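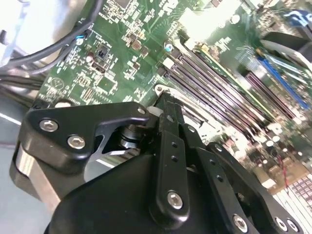
Progress report, February
Memory module handling, software work package
Prepared for Dolier by Jinfeng Deng, Flomus

Short version: the controller is better than it was, the perception is not, and I would not sign off on the success rate in our last report.

Perception. The Sfeir pose estimator finds the slot bank on a green board without much trouble. Finding the end of one particular slot is another matter. Parallel slots look alike to it, and when it is wrong it tends to be wrong by one whole slot, with high confidence. Glare makes this worse. A bright reflection off the board wipes out the edges the estimator depends on, and it fills in the gap with a guess. We now reject any estimate where the white latches are not found separately. This costs us cycles and I think it is worth it.

Control. The approach to the latch was rewritten to slow down on contact force instead of on estimated distance. In 38 logged attempts on the test boards, the new approach stopped short of our force limit in all but 2. I would be careful with that number. All the attempts used the same board model and the same lighting, and I set the start poses myself.

Planning. The planner still treats cables as if they were not there. The vendor's answer is to add keep-out boxes by hand, which works until a cable moves. We tried the automatic version from Zornotbridge for 5 days and went back to boxes -- it blocked off so much space that most approaches had no valid path.

Tooling. Logs from the wrist camera and the force sensor finally share one clock. Several failures we had blamed on control were late images. I have asked for last quarter's results to be rerun before anyone quotes them again.

Next period: a second board model, uneven lighting, and start poses picked by script. I expect the numbers to drop. The request for a second arm can wait until we have them.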